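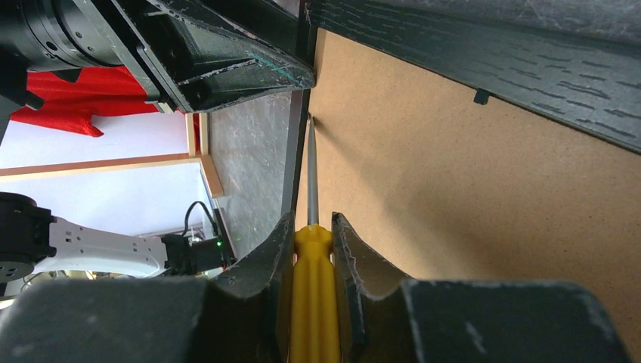 The county league wants to move women's club rugby to Sunday mornings next season, with kickoff at 10:30, so the men can have the main field in the afternoon. I think it's a bad idea, and I say that as someone who has watched Hinojosa play most of their home games for six seasons.

The case for it is simple enough. There are more teams than there used to be and the same number of fields. Reltholm now runs two women's sides and Fenent started one in March. Someone has to play at an awkward hour, and the league says mornings are quieter, parking is easier and the referees can cover a second match later in the day.

All of that is correct. It still puts the cost on the same people every time. A 10:30 start means an away team from Clelier has to be on the road before eight. Several of their players work Saturday night shifts. You can ask people to do that once or twice a season. If you ask them to do it 11 times, you will have a squad of 17 by the second half of the schedule, and then you start losing games to forfeits.

Then there is the crowd. Hinojosa drew 200 people for the Reltholm game this spring, which had a 2 p.m. start. The snack bar stayed open until five and sold out of burgers. The one morning game the club has hosted drew a few dozen parents and a dog. The league treated that as a sign of low interest, when it was mostly a sign of the hour.

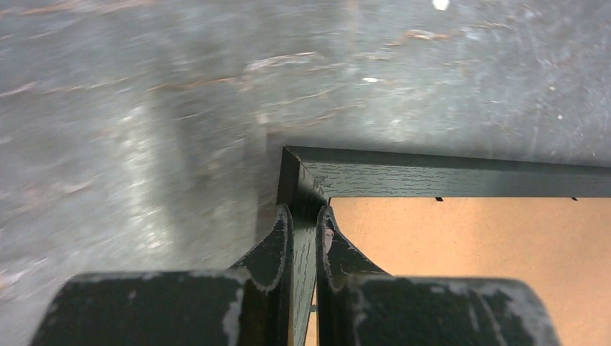 Attendance matters because the clubs pay their own way. Gate money is small, but it covers the referee fee and part of the bus. A women's side that plays to empty bleachers ends up asking the men's side for help, and then it gets told it doesn't bring anything in. I have sat through that meeting at more than one club.

My preference would be to rotate. Each club has a main field slot in the afternoon and a second slot in the morning. Let the women have the afternoon on half the dates and the men on the other half. The men won't like getting up early either, but they'd do it five or six times and they'd survive. Clubs with a decent second field could run both games in the afternoon and skip the question.

I put this to a few people at the end-of-season dinner and didn't get full agreement.

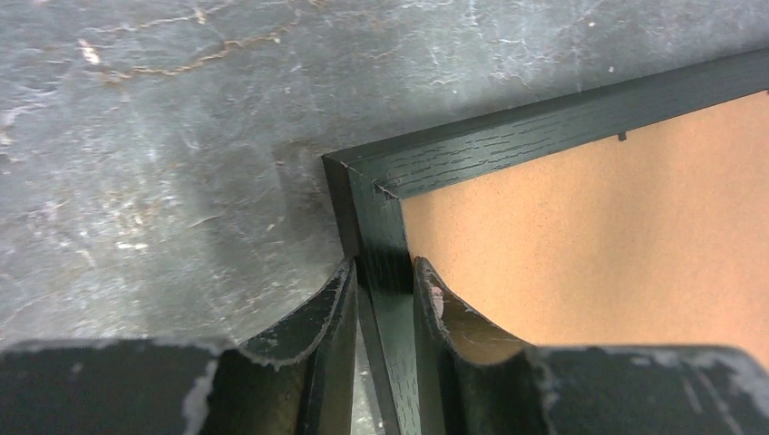

Brayden Dufour told me I was making too much of the start time. He would take a morning game on a good field over an afternoon game on a bad one, he said, and most of the women he had asked felt the same way. In his view the real problem was the changing rooms.

He has a point about the changing rooms. Two of the grounds have one usable set between four teams, and the women usually get it last. But a rotation would help there too, as the team with the main slot also gets the main rooms.

The league votes before the summer break. Clubs can send written comments until then, and I hope the players write in as well as the people who run the clubs. Mine went in last week. It was a page long and said more or less what I've said here.

Contact the editor | © May 2018 | Back to top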